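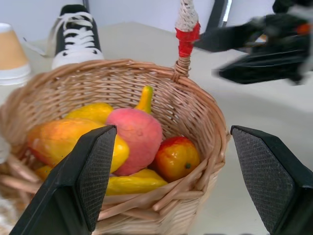

Usha wrote back that the favor boxes should close without glue, and that the guests must be able to open them with one hand while the other holds a drink. So I started again with the lid.

May 3, 2023. Party favors for the Nambiar anniversary, order 2728. We need 70 boxes for June.

First try was with the Vevberg card. It folds clean but the color breaks on the crease and a white line shows. Second try with the Statitz card, which is softer. No white line, but the tuck flap comes out again after one hour on the shelf. I made the flap longer, 13 mm, and gave it round corners. Now it stays. I left three boxes closed overnight to see if they hold.

Scoring: use the small bone folder, two light passes. With one hard pass I cut through the card twice, my own fault, I was in a hurry.

Ribbon: Krishnamoorthy asked for the narrow gold one. I like the green better with this card, but it is the customer who decides. I will tie one of each and send both. The spool in the drawer says 295 on the label and I don't know if this is the color number or something else. Usha, do you remember from the Pundetti wedding?

Name tags are still open. The couple wants the first names of the guests written by hand, and the list we have gives only family names. I asked for a new list. Please don't begin the tags before it comes - we did this once and had to throw away a full evening of lettering.

Sugared almonds: five in each box, in a paper cup. Six make the lid stand up.

To do: order more Statitz card, sharpen the corner punch, answer Krishnamoorthy about the ribbon.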